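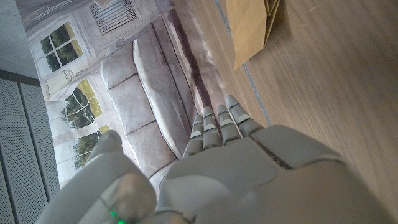 Ferine Pradcombe desk, one year in

2026-10-04

I bought the Pradcombe last September to replace a desk that was too shallow for a monitor and a notebook at the same time. I work from home four days a week, and I also use it for paying bills and fixing small things. I paid full price and have no connection to the company.

It came in two boxes. The heavier one is marked 60 pounds and I would not try to get it up a flight of stairs alone. The instructions are drawings only. Step 17, where the back rail goes on, shows the rail from below and I put it on upside down the first time. Everything else lined up. The bolts all take the same hex key, but the key they include is soft and the end rounded over before I was done, so use your own.

The top is the best part. It is solid wood with an oil finish, and Ferine sends a small can of Damorent oil with it. They say to put on a second coat after a month. I did it after three and the wood drank it up. Coffee rings come out with a damp cloth if you get to them the same day. One I left over a weekend is still there, faintly, near the back left corner. Pencil marks erase. Ballpoint does not.

The legs are steel and bolt on in pairs. With the rail tight there is very little wobble side to side. Front to back there is some, mostly when I type hard. I retightened everything in the spring and that helped for a while.
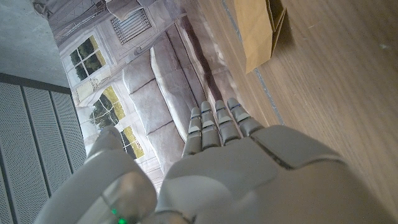 The drawer is the weak point. It is only deep enough for pens, a stapler and a thin stack of paper, and the runners are the cheap kind with no stop at the end. I have pulled it all the way out onto my lap twice. If you order the version without a drawer you save $25 and get more room for your knees. I would do that if I were buying again.

There is one cable hole, at the back in the middle. My outlet is on the right, so the cords run along under the top in clips I bought separately.

I wrote to Ferine once, when a foot cap cracked. The answer came from their Riihimäki office in four days and a bag of new caps showed up two weeks after that, no charge. The part number is 1353 if you need it. They did not ask for a receipt, just a photo of the sticker under the top.

Good: the top, the depth, spare parts that exist.
Bad: the drawer, the hex key, the single cable hole.

Four out of five. With better runners it would be closer to five.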